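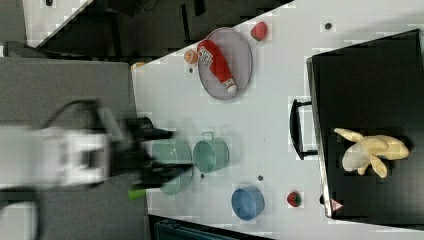

4. What Households Call Their Kitchen Things

4.1 The trouble with "pot"

We began this part of the study believing that the word "pot" would give us no difficulty. It had been chosen as a warm-up. The interview guide, drafted by Teixeira in a hopeful mood, put it first on the list so that people could settle in before reaching the harder words, such as "dish" and "the good bowl." In the first Tevton household the warm-up ran for most of the visit, and one member of the couple left the room.

The 26 households were split between Tevton and the smaller town of Solham, and each was asked to write labels for the contents of its own kitchen. Every adult did this separately, on paper slips, without conferring. We then compared the slips. In all we collected 3270 labels, of which 1655 came from Tevton. Slips left blank, slips carrying only a question mark, and one slip reading "ask Mom" were kept in the set, following the Pacheco rules for household inventories, which treat refusal as a kind of answer. We have come to agree with this. The question marks turned out to be among the more careful responses.

The dispute over "pot" is easy to state. For one group of speakers, a pot is deep and a pan is shallow. For a second group, a pot has two handles and a pan has one long one. For a third, a pot is whatever soup is made in, and the shape is the pot's own business. These definitions agree on most of what is in a cupboard and part company over small upright vessels with a loop at the side, on the order of the green metal one in Figure 3. Under the depth rule this is clearly a pot. Under the handle rule it is a pot with something missing. Under the soup rule everything depends on how much soup you want.

Speakers were seldom aware of following any rule. When asked, they gave one at once and with great confidence, then labeled the next three items in a way that broke it. Pointing this out was not helpful and we stopped doing so after the second week.

4.2 Agreement within and between households

Earlier work on kitchen words has mostly asked strangers to name drawings. This has the advantage that drawings keep still and strangers go home. It also tends to produce high agreement, and from there the claim that everyday object words are more or less shared across a community. Our own results are less restful.

Adults living in the same house agreed with each other on common table items: plates, forks, cups, the ordinary run of spoons. Agreement fell for cooking vessels, fell again for storage, and gave way altogether in the region of lids. A lid on its pan was a lid. A lid by itself was a lid, a cover, a top, "spare," or "the one that doesn't fit." A lid known to belong to a vessel broken years ago was, in one Solham house, still called by the name of the vessel.

We had expected couples who had lived together longest to agree most. They did not, and the reason seems to be that they had no need to. Each knew perfectly well what the other meant by "the flat thing" and had quit listening to the noun. Several of the newer households did better, probably having argued about it more recently.

Between households, the town made less difference than we had been told it would. Residents of Solham assured us that people in Tevton say "skillet" for everything. People in Tevton said the same of Solham. In the slips, "skillet" was uncommon in both places and was used most by a man who had moved to Tevton from neither.

4.3 Condiments

Condiments deserve a heading of their own, a sentence we did not expect to write. In labeling the contents of the refrigerator door, adults dropped general words nearly completely. Nobody's slip said "sauce." People wrote the name of the stuff, the name of the brand, or the name of the person who eats it. The last kind was the most stable: two adults might differ on whether a jar held relish or chutney while agreeing, word for word, that it was Grandpa's.

Ketchup was the exception, and a welcome one. It was "ketchup" in every kitchen where there was any. The word held no matter where the bottle was stored, and this matters, as storage was a subject on which people felt strongly and wished to be quoted. Refrigerator households regarded cupboard households as reckless. Cupboard households regarded refrigerator households as people who enjoy cold fries. We recorded these views in full at the time and offer them here in brief.

It may be that ketchup escapes the general mess by being known from outside the kitchen. It is met early in life, in red, in company, and usually on someone else's table. A child learns "ketchup" long before needing to tell a saucepan from a stockpot, and no one in the family has a stake in calling it anything else. 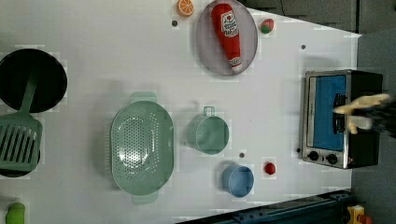 Household Language Group, Department of Applied Linguistics

Figure 4. Toy kitchen items on a white tabletop, seen from above. A ketchup bottle lies on an oval plate; an orange slice is nearby.

4.4 Names for parts and wholes

A second pattern concerns food that has been cut. Speakers asked to label a fruit bowl were untroubled by whole fruit. Once a knife had been involved, they split into two camps. The first kept the fruit name and treated the cut as no concern of theirs, so that half an orange was "orange." The second named the piece first: "half an orange," "orange half," "slice." Toy versions bring out the split nicely, and readers may test themselves on the one in Figure 4, for which we have used "slice" in the caption after a discussion that did the group little credit. A half is a slice if you are generous about slices. Coutinho is not, and asks that this be recorded.

The piece-first speakers were, in general, the ones who cook. We do not want to lean on this too hard. People who cook handle more pieces, and it would be odd if it left no trace on their nouns. They also wrote longer labels for meat, for cheese, and for bread, where "heel," "end," and "butt" competed in ways that caused some laughter and, in one case, a brief silence.

4.5 Two methods, unequally successful

Paper slips were our main method. We also tried the Totix inventory app, which lets a household enter its belongings by typing and sorts them under ready-made headings. The appeal was plain: the slips had to be typed up by hand, and some had been stuck to things that were damp. The app had no such problem. It had a menu instead, and once people had seen the menu they wrote what was on it. Adults who had filled slips with "the flat thing" and "Dad's pan, not the bad one" now entered "cookware, other" without complaint. Agreement within households shot up. We could have stopped there and published a very different paper.

The app entries were therefore set aside and are not part of the total given in 4.1. Coding of the slips was closed on 01/03/2021, after which two more envelopes arrived from Solham. They have been read with pleasure and left out.

Visits were planned to last up to 40 minutes. This held for single adults, who labeled briskly and had only themselves to contradict. For larger households the plan is best understood as a courtesy. Most of the extra time went into the comparison of slips, which we had imagined as a short debriefing and which participants took to be the point of the evening. In two homes the slips were still on the cupboards when we came back in April, with additions.

4.6 Discussion of this section

It would be tempting to read all this as a failure of shared meaning, and one reviewer of an early draft did. We think the kitchens were working well. Meals were made in them. When a person at the stove put out a hand and said "the other one," the other one generally came. What our slips measured was the name a thing gets when no one is waiting for it, and this is an unusual state for a pan.

The more modest claim is that shared words are carried unevenly. They are firm for things that cross the doorway, such as ketchup, forks and oranges still in their peel, and loose for things that never leave the house. A baking dish that goes to neighbors' parties acquires a proper name within the year, and often a strip of tape with the family's surname on it. Its twin at home stays "that." We have only a handful of traveling dishes in the present set and would need a good many more to say this with a straight face.

Some limits should be noted. Both towns are small and the households knew of one another, so that by the second month people opened the door already prepared to defend their view of casseroles. Children were left out of the labeling, over their protests. And the depth, handle and soup rules in 4.1 were drawn up by the two of us, who each hold one of the three and have tried to describe the others fairly. Section 5 takes up the drawer that every household had, that no adult could name twice the same way, and that contained, in all but one kitchen, the missing lid.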